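Stokitz has changed the sorting rules for its household storage room, effective in June. Mixed baskets must now be emptied and regrouped before they go back on a shelf. 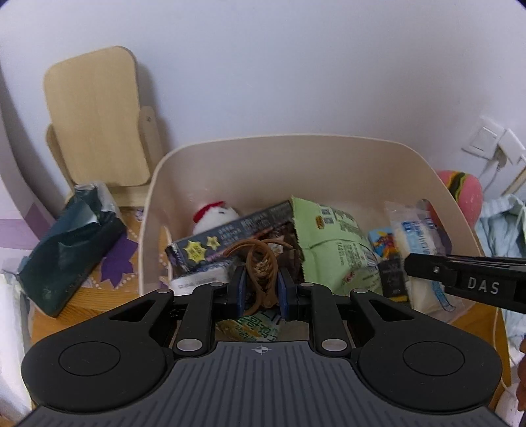 Food and non-food items are to be stored separately under the new rules, said Dzifa Wumbei, who drafted them. A basket holding snack packages, a plush toy and a tangle of brown rubber bands would be split – snacks in one bin, toys in another, bands in a lidded jar. The room has 452 bins, of which 30 are set aside for small loose items.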